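About Justgate

Justgate reviews commercial leases for small tenants. We started because Jae-hoon Cho signed a bad one. He had a print shop on Morrison Street, the landlord's agent told him the paperwork was standard, and he believed it. Clause 31 let the landlord pass on the cost of a new roof. He paid for a share of that roof over two years and then moved out from under it.

We have been suspicious of the word "standard" ever since. In our experience a standard lease is one that the landlord's lawyer has used before and was happy with. That doesn't make it crooked. It does mean somebody should read it on your behalf before you sign, and the broker who gets paid when you sign is a poor choice for the job.

What we do

You send us the lease, with every exhibit and side letter. We read the whole document and write back in plain English. You get a marked copy, a short memo on what we would push back on, and our guess at which points the landlord will give up. We call it a guess on purpose. Firms that promise to save you a fixed percentage of your rent are selling something we don't know how to make.

There are 5 of us. We have read 567 leases to date, the longest of them 134 pages before the exhibits. Most run much shorter and hide things just as well. The usual trouble spots are operating costs, the repair clause, personal guarantees, and what you owe on the day you leave. Restoration clauses deserve more worry than they get. Tenants argue for weeks over fifty cents a square foot and then agree, without a word, to tear out every wall they build.

What we don't do

We don't find space, and we don't take referral money from people who do. We have been offered it. We also don't go to court for you. If your dispute has reached that point you need a litigator, and we'll tell you so and close the file.

We don't use a scoring system either. Two years ago we tried one, called Plamier, which gave each lease a number out of a hundred. Clients liked the number and stopped reading the memo. A lease that scored well could still ruin a bakery if the one bad clause was about venting. We dropped it in April and haven't missed it. 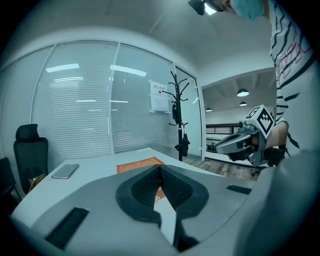 People ask whether software will make this work pointless. Maybe some day. We tested a few products on old files where we already knew the problems. They were quick, and they were good at finding dates. They were much less good at noticing that a definition on page 3 had quietly changed the meaning of a cap on page 40. For now we read with our own eyes and charge accordingly.

Fees

We charge a flat fee, quoted once we've seen the page count. If we think your lease is fine, the memo will say so and it will be short. You still pay for it. Some clients find this annoying, and we understand, but a reviewer who has to find faults to earn the money will always find some.

Who we work with

Mostly shops, clinics, small offices and restaurants. Our longest-running client is Prorix, a dental lab that has been through three landlords in the same building. We are a bad fit for anyone who has already signed and wants to hear it was a good idea.

If you have a lease in front of you and a deadline that somebody else picked, ask for another week. You'll probably get it. Then write to us.

Contact Justgate | Fees | Privacy | Copyright Justgate. All rights reserved. | Back to top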